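Notes for the returns packaging talk - afternoon session, 24 slides, 40 minutes with questions

Slide 1. Title. Say name, say Ternell, move on. The handout has the test tables, so nothing on the slides needs to be copied down.

Slide 2. Scope. Single-wall regular slotted cartons only. Double-wall is a different talk. No foam, no mailers. The question is how many trips a plain carton can make before it stops protecting what is inside it.

Slide 3. Why anyone cares. Bruvau ships small appliance parts to repair shops and gets a share of them back as cores. Most cores come back in the carton the new part went out in. The outbound carton is specified carefully. The return trip was never specified at all.

Slides 4-5. Terms. Edge crush is a property of the board. Box compression is a property of the finished carton. People swap these two constantly. McKee's formula connects them, using board thickness and perimeter, and it assumes a new box with clean score lines. Pause here. The assumption matters for everything after slide 9.

Slide 6. Flutes. B flute and C flute, cross sections side by side. C is thicker and stacks better. B takes a flat crush better and folds more cleanly. Hestura supplied both from the same liner and medium weights.

Slide 7. Sample plan. 400 cartons, half B and half C. All were stored flat before use. Rocío Cáceres ran the conditioning room and kept the log, and the log is the reason we were able to throw out one bad batch and keep the rest.

Slide 8. Humidity. Spend time on this one. Board picks up moisture from the air and loses stiffness well before it feels damp to the hand. A carton that sat in an August trailer is a weaker carton, and drying it does not bring all of the strength back. Anyone quoting a compression number without the conditioning data is quoting half a number.

Slide 9. What a trip consists of. Erect, tape, load, stack, vibrate, drop, open, empty, fold flat. Each carton went through the full sequence. Opening was done with a safety cutter along the center seam. We did not allow tearing the tape off by hand after the pilot run, which lifted the top liner on most of the C flute samples.

Slide 10. Compression by trip. The curve drops most on the first trip and flattens after that. Read the axis aloud, the labels are small on a projector. Do not extrapolate past the last point even if someone asks. Someone will ask.

Slides 11-12. Where the loss comes from. The panels hold up reasonably well. The vertical corners do most of the load carrying, and once a corner has buckled it buckles in the same place next time. Radomír Beneš measured corner deflection separately, and his plots are on 12. Point at the kink in the second one.

Slide 13. Score lines. Each flap fold works the score a little more. Liner cracks start on the outside face, usually at the end of the score where two flaps meet. Short cracks are cosmetic. Once a crack runs through to the medium, the flap no longer squares the box, and the tape is holding it square instead.

Slide 14. Tape over old tape. Poor bond, especially with acrylic adhesive on a dusty surface. Water-activated tape bonds to fiber and cannot be taped over in the same way. Vicente Carrasco has a longer version of this and will take questions on it at the break.

Slide 15. Drops. Corner drop first, then three edges, then flat faces. 2 cartons failed on the first corner drop, both B flute, both traced to an over-slotted blank. They are in the table with a footnote.

Slide 16. Weight. Used cartons went out at a reduced rating. Keep this short, the handout covers it.

Slides 17-18. Inspection. The receiving bench needs a check that takes a few seconds. Stand the carton up with the flaps open. Look along each corner for a crease. Press each score with a thumb. Reject for a through crack, a crushed corner, a stain, or any puncture. Old labels get covered, all of them, including the small ones on the end panel.

Slide 19. Cost. Ruiz-Ortega priced inspection labor against new board. The break-even moves with carton size. Below a certain perimeter it is cheaper to recycle and start over, and the chart shows where. Octavio Gaete may object to the labor rate. Answer: the rate is loaded, see appendix.

Slides 20-22. Recommendation. One reuse for C flute after inspection, none for B flute in stacked freight. Print a tick box on the bottom flap. Leave this up while taking the first questions.

Slide 23. Not tested: recycled content above the Hestura grade, cold storage, die-cut cartons.

Slide 24. Closing slide, stays up through questions.

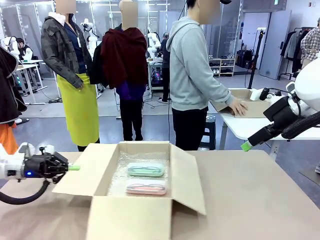
Hipólito Espinoza: I would split slide 10 by humidity before you give this again. With both conditions averaged into one curve, the first-trip drop looks like handling damage, and I suspect a good part of it is moisture. The recommendation for C flute probably survives, but people will ask.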